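Kitchen Packers and Line Cooks Wanted: Ornmont Takeout, Hernuvow Street Kitchen

We're growing again, and we need more hands at the packing table! Ornmont Takeout makes hot boxed lunches for offices, schools and building crews, and since we moved into the bigger kitchen on Hernuvow Street the orders have kept climbing. Our best day so far was 512 boxes out the door before two in the afternoon. We loved it, and we were also pretty tired by the end, so we're hiring.

There are four packing jobs open and two on the line. You don't need restaurant experience for packing. If you've ever made school lunches for a bunch of kids, or worked a bake sale, or packed up a house in a hurry, you already know a lot of what we do.

What packers do

You'll start by folding. Our boxes come to us flat, and the first half hour of every shift is folding them, setting them out open on the table and putting a paper liner in each one. The liner goes in with the corners standing up past the sides so it can be folded over the food later. It's a quiet part of the day (people put music on, and there's usually coffee), and you'll be quick at it by the end of your first week.

Then the pans come over from the stove and things get lively. Each packer has a stretch of table with a pan at one end and open boxes next to it, and you portion straight from the pan into the liners. Fried rice, roasted vegetables, chicken thighs, dumplings, a noodle dish that changes every couple of weeks. Sauces go in last, in their own cups. Close the liner, close the lid, sticker on, into the carrier, next one.
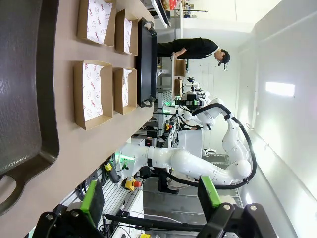 Arlindo Damasceno runs the packing side and he'll train you himself. He cares a lot about lids closing flat and hardly at all about how fast you are in your first few shifts. Speed comes. What he wants from day one is clean hands, a clean table edge and somebody who speaks up when a label doesn't match the ticket, even in the middle of the rush. Allergy orders are packed first, at their own table, and you'll be trained on those separately before you touch one.

After the last carrier leaves, we wash pans and trays, wipe down, break up any damaged boxes for recycling and eat together. Lunch is on us every shift, and it's the same food the customers get.

What line cooks do

Érica Fagundes writes the menu and leads the line. You'll be cooking in large batches, two or three dishes a shift, and keeping the packers supplied so no one is standing around with empty liners. We're looking for people who've cooked for a crowd before, in a restaurant, a cafeteria, a camp, a church kitchen, wherever. You should be comfortable with big heavy pans and with tasting as you go. Érica is always trying new things and she'll want your ideas too. The noodle dish on the menu right now came from a cook who'd been with us for nine days!

Hours and pay

Shifts start at 6:30 in the morning and end at 2:30 in the afternoon, with a paid half-hour break. Packers can work three, four or five shifts a week. Line cooks work four or five. No nights, ever.

Packers earn $190 a shift, and line cooks earn more depending on experience; we'll tell you the number at your first visit, before you decide anything. Training shifts are paid at the full rate. We pay every week. In July we close for a full week and everybody on the regular schedule gets paid for it.

Good to know

You'll be on your feet most of the shift, so wear closed shoes with a good grip. We provide aprons and caps. Long hair gets tied back, and rings and bracelets stay in your locker. You should be able to lift a full carrier with a partner. If you need a stool for folding, we have them, just ask.

The 74 bus stops across the street, and there's a bike rack by the side door. Parking is tight before seven.

How to apply

Come by or write to us by 15th February. The kitchen is at 111 Hernuvow Street, side entrance, and the best time to stop in is after 2:30, when we can talk without shouting over the fans. Ask for Ademir Sales. If you'd rather write, leave a note with your name, a phone number, the job you want and which mornings you're free. A resume is fine but we don't need one for packing.

We'll invite you for a paid two-hour trial on a normal morning. You'll fold, pack, meet everybody and stay for lunch. We'll call you within three days either way.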